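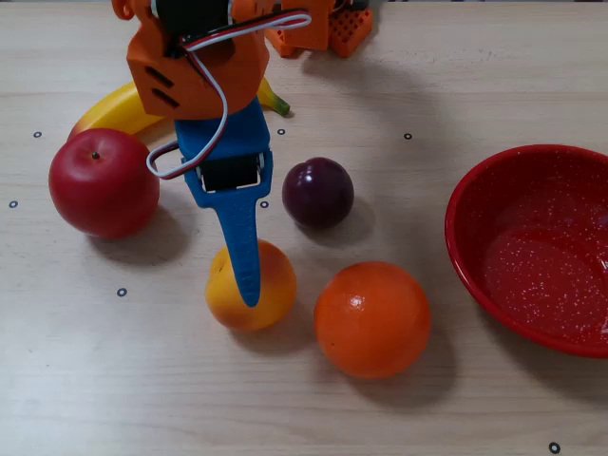
The club's robot arm with its finger at the peach. The bowl is on the right.

Can a Robot Really Put Away Fruit?

41 shares | 6 comments

You may have seen videos where a robot folds a shirt or cooks an egg. They look great. But a video can be cut, sped up, or filmed over and over until one try goes well. So when the after-school robot club in Urkby told us their arm could "tidy a table," we had questions.

The club calls its project Clasa. The job sounds easy. Pick up a piece of fruit, carry it to the red bowl, let go. You could do it when you were a baby, more or less. You could probably do it while talking to someone.

What is the arm made of?

Mostly plastic. The big chunky parts are orange, and the part that does the grabbing is blue. It's called a gripper, and it ends in a long finger that gets thin toward the tip. The black boxes set into the plastic are servo motors. A servo is a small motor that can turn to an exact spot and hold still there. The red, white and black wires bring it power and tell it where to turn.

That's all there is to the muscles. There is no skin on that finger. When you touch a peach, you can feel right away if it's soft. This arm can't feel anything at all, so if the finger goes down too far, it keeps pushing until the program says stop. A ripe peach is not going to enjoy that.

Does it know what a peach is?

No, and be careful when people say it does. The club's program was trained on 3000 pictures of fruit. It looks for patterns of color and shape, then makes a guess. Round and yellow turning to orange? Maybe a peach. Round and very orange? Maybe an orange. You can see how those two might get mixed up, mostly when they sit side by side. The plum is easier because it's so dark.

The program has never tasted a plum or seen one go moldy. It has a word and a pattern that go together. Some grown-ups call that "knowing." We think that's a stretch, but you can make up your own mind.

So does it work?

Sometimes! The club keeps a notebook, and we asked to read it. In April they ran 40 tries in a row with no help from human hands. The notebook says the arm had trouble with the banana, which is long and bent, so grabbing it in the wrong place makes it swing. Apples gave it trouble too, being slippery and wide.

The club first wrote on its poster that Clasa "sorts any fruit." Any fruit? It had been tested on five kinds. Nobody had tried a grape or a pineapple. After some arguing, they changed the poster to say which fruits they used. We liked the new poster a lot better.

They are taking the arm to the Nondisden contest, where each team gets 2 runs in front of the judges. That isn't many. A lucky arm could look smart and a good arm could look silly, so ask to see the notebooks if you go.

Questions to ask about any robot video

How many times did they try before this one worked?
Is the video playing at normal speed?
Is a person steering it from somewhere you can't see?
What happens if you move things to a new spot?

Try it yourself

Put some fruit and a bowl on a table. Close your eyes and have a friend tell you how to move, using only words like "left," "down," and "stop." Use one finger and your thumb. Write down every try, the bad ones too. Then swap places.

759 views | Leave a comment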